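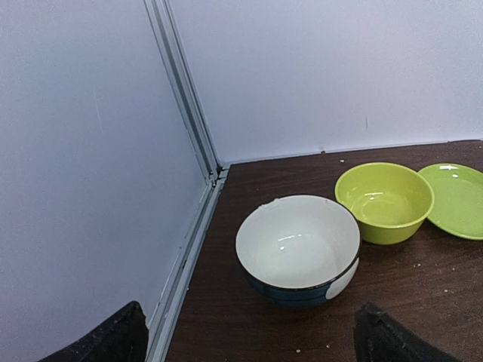

Dishes and a white corner.

January 10, 2020

In November I decided to eat at home every evening until the new year. I want to write down how it went, because two readers asked me after my last post, and because I forget things quickly if I do not write them.

First the reason. I moved to Otulov for my job, and for the first months I ate almost always outside. There is a small place called Cirari close to my office, with good soup and very friendly people, and after work I was too tired to think about anything else. Then I sat down one Sunday with all my receipts and added them. The sum for one month was 1400. I checked it again and it was still 1400. My rent is not very much more than this.

My mother cooked every day for six people and I never once asked her how she did it. When I call her now and ask how long the lentils must cook, she answers "until they are ready." I have tried to explain to her that this is not information. She says that I should look at them.

So I looked at them. The first week I made lentils four times. They were hard on Monday and after that they were too soft, but I learned that salt should come late and onions should come early and need much more patience than I have. I also learned that 500 grams of dry lentils is a very large amount for one person. I was eating from the same pot for days, and I froze the rest in old yogurt cups without writing on them what is inside. In December I defrosted one for breakfast, thinking it was fruit.

The shopping was more difficult than the cooking. In the supermarket I know the words, but I do not always know the thing. In my country there is one kind of cream. Here I stood before the shelf and read all the labels, and I took the wrong one anyway, and the sauce became something like cheese. I ate it. It was not bad with bread.

My colleague Mawuli Yakubu gave me the best advice of the whole time. He told me to choose only one new dish per week and to make it two times, the second time without the recipe. I laughed a little, but I did it, and now I have some dishes that are really mine: a rice with carrots, an egg curry, a potato soup, and a kind of flat bread that my neighbor calls pizza. I do not correct her.

What I did not expect is the evening itself. When I ate outside, I came home late and went to bed. Now I am home at six thirty, I turn on the radio, I cut the onions and I hear the news in a language which I still must follow with effort. My listening is better than in summer. I understand now almost all of the weather and half of the jokes.

I did break the rule. I had 14 evenings when I ate in another place, and most of them were in the last part of December, when everybody is inviting everybody. I did not count these as a failure, but I did count them.

For this month I keep the same plan, only with Fridays free. Today is therefore soup at Cirari. Next week I want to try beans, and if somebody knows how long they must be in the water before cooking, please write me a number in the comments. I have asked my mother already.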